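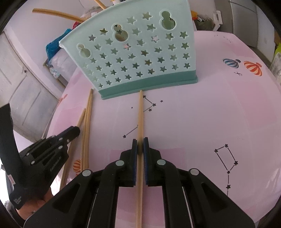

Shanthi Barua asks whether the jaw check has to be repeated when an operator only stops for a break, and whether both grippers have to be checked if just one was set down. Yes to both. The check goes with the pair, and it starts over any time either gripper leaves the hand. This is rule 4 on the bench card that comes with the set.

Flanlow Bench Practice Set for Handheld Grippers
Sold by Naline
Item number: 818
Price: $90
Availability: In stock

The Flanlow set is a written practice and a small box of checking tools for people who work with handheld two-jaw grippers at a table. It covers one operator with one gripper or a matched pair. It fits into the rules a site already has and does not replace the manual from the gripper's maker. Where the two differ, follow the manual.

What is in the box

Bench card, coated, printed both sides
Practice booklet, spiral bound
Gap gauge, stepped, with 6 widths
Tip cleaning brush
Two linkage inspection cards, left and right
Pad of check sheets
Hanging tag reading DO NOT USE

The bench card

The card is meant to stay on the table where the operator can read it. The wording is given in full here so that buyers can compare it with their own procedures.

1. Clear sleeves and cuffs from the linkages before picking up a gripper.
2. Open and close the jaws fully, with nothing between them, before the first pickup.
3. Look at both tips. Gripping surfaces must be clean, seated and facing each other.
4. Repeat 2 and 3 for the whole pair whenever either gripper has been put down.
5. Close on the object slowly. Stop closing when it is held.
6. Keep fingers out of the openings between the arms while the jaws are moving.
7. With two grippers, move one at a time near the same object unless the task sheet says otherwise.
8. Lay thin objects flat and apart before a run.
9. If a joint feels loose or catches, tag the gripper and stop.

Thin and rigid objects

Most questions we get are about rule 5 as it applies to chopsticks, dowels, pencils and similar items. A narrow stick gives the jaws very little to hold, and it can turn between the tips if the grip is off center. The booklet asks for the stick to sit across the middle of both gripping surfaces. If it needs to be tilted to reach a basket or tray, the operator should turn the wrist and leave the jaws as they are. Squeezing harder to stop a stick from turning wears the tips and marks the wood.

Sticks lying close together are a separate case. Bring the jaws down on one stick only. If both come up, open over the table, separate them and note a mixed pickup on the check sheet. Don't shake one loose.

Table and surroundings

A patterned table covering is acceptable as long as the operator can pick out the objects against it. It must lie flat and must not slide when a tip drags on it. Containers with perforated sides need a look before the run, as a narrow tip or the end of a stick can lodge in a cutout. The booklet has a page on setting the container so that its rim can be reached without crossing the other hand.

Items that are not part of the task may stay at the back of the table if they are outside the reach marked on the task sheet. Anything inside that reach is treated as part of the task and listed.

Using the gap gauge

Place each step of the gauge between the jaws in turn, smallest first, and close until it is held. Both tips should touch at the same time. A visible lag on one side goes on the inspection card for that side. The gauge is a comparison tool and carries no calibration certificate.

Records

One line on the check sheet per session is enough: gripper, operator, result, initials. The Flernusgate site, where the first version of the card was tried, kept 3,223 lines before the wording was settled. Most changes that came out of it were to rules 4 and 7. Remedios Soler edited the present text.

Limits

The set does not cover powered grippers, arms mounted on a base, sharp objects, glass or food for serving. Sites with powered equipment should look at the Roy set, which has its own card and a lockout section.

Revision

Bench card and booklet text current as of Sep 28, 2018. Owners of the earlier card can ask Naline for the new one at no charge. Replacement check sheets are sold by the pad, and the gauge and brush can be ordered separately under the same item number.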